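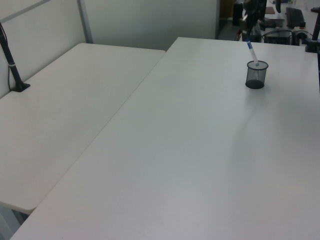 Fig. 1. Two tables, the right one with the pen cup on it. Camera side, start of week 4.

Shared Shop Robotics, Handout 4: Layout and the First Pick
Instructor: Andor Vincze

Bring your notes from Handout 3. You need the joint limits table from page 2.

4.1 The tables
We work on the larger table this week. Treat its top as the zero plane. The second table sits against it at an angle and its top is slightly lower, so a height measured on one is wrong on the other. Do all your measuring on the larger one, and keep parts away from the seam.

If you are building at home, one table is enough. It should not rock. Lean on each corner before you bolt anything down, and shim the legs if you feel movement. A matte top in one plain color makes the vision step much easier — glossy paint gave last term's group a lot of false edges.

4.2 The target object
We use a mesh pen cup with one pen in it. The pen leans, and the lean changes every time the cup is bumped, so the gripper cannot go to a stored angle. Your program has to find the top of the pen first.

Procedure:
Home the arm.
Set speed to 42 percent.
Move to the hover point, 200 mm above the table.
Find the pen top and write down x and y.
Drop 70 mm and stop.
Check the clearance by eye, then close the gripper.

Leave the cup out of your first run. Run the path on the bare table and watch the elbow, not the gripper. Keep one hand on the stop button.

4.3 Poles and cables
Retighten every pole clamp before you calibrate. If a pole has moved at all, your old calibration is no good and you start again from Handout 2. Run cables down the pole to the base and tie them there. A loose loop near the elbow will catch sooner or later.

4.4 To hand in
A log of ten picks with the pen reset by hand each time. Record misses too. For each miss, say whether the error was in finding the pen or in reaching it. Most people blame the camera — check your table height before you do.

Reading for next time: the section on tool offsets in the Skilico course notes, first half only.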